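Call for participants: the Cudby summer residency

I'm Aparecida, I run the art program at Cudby, and I'm looking for six people who want to spend August making sound art, net art, video or something I don't have a word for yet. You don't need a degree or a gallery. You do need an idea you're itching to try!

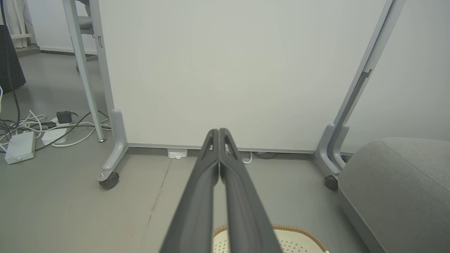 Whiteboard on wheels, main studio.

What you get: a desk, a key, a shared projector and a stipend of $1000. Travel is on you, sorry – I fought for it and lost. Wagner Leite is around most afternoons if your code or your speakers misbehave.
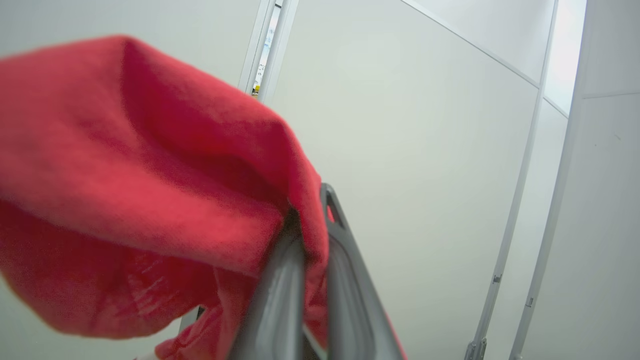

Red cloth in the studio.

You'd share the building with five other artists, so headphones are welcome after nine at night. We eat together on Wednesdays (bring a dish, or just bring bread).
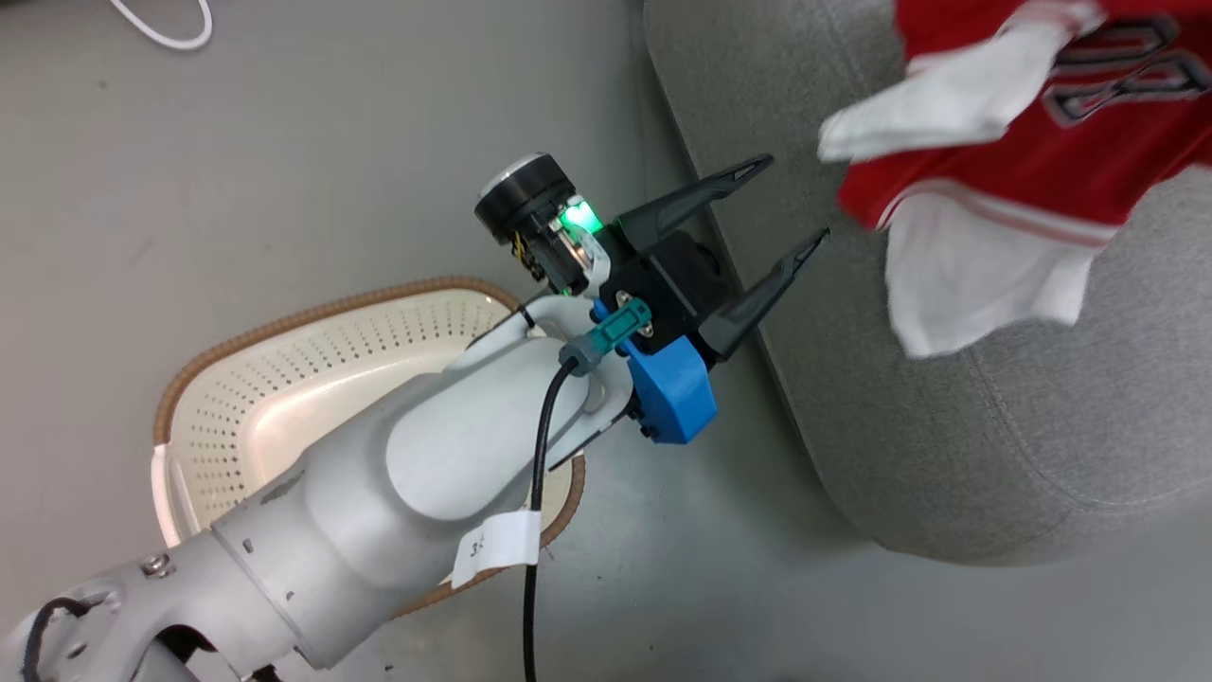 Your application can be short. Send me up to 400 words on what you'd like to make, plus links to two or three older pieces, finished or not. Please name your files properly, because last year I got a pile of things called "final". A paper label like the white one wrapped around the arm is fine for gear you bring, and your name on it helps me a lot. Video links should still work in July, so check the expiry on them. 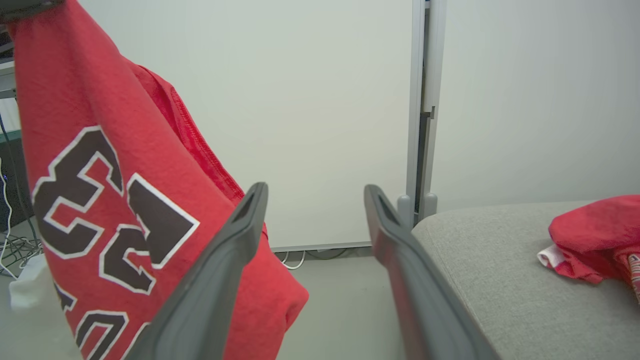 How to apply

Write to me at the Cudby office by 19/05/2023, end of day. Theophilus Nyarko and I read everything together, and you'll hear back either way. If you're stuck on the budget page, call and ask for me – I like talking about this stuff.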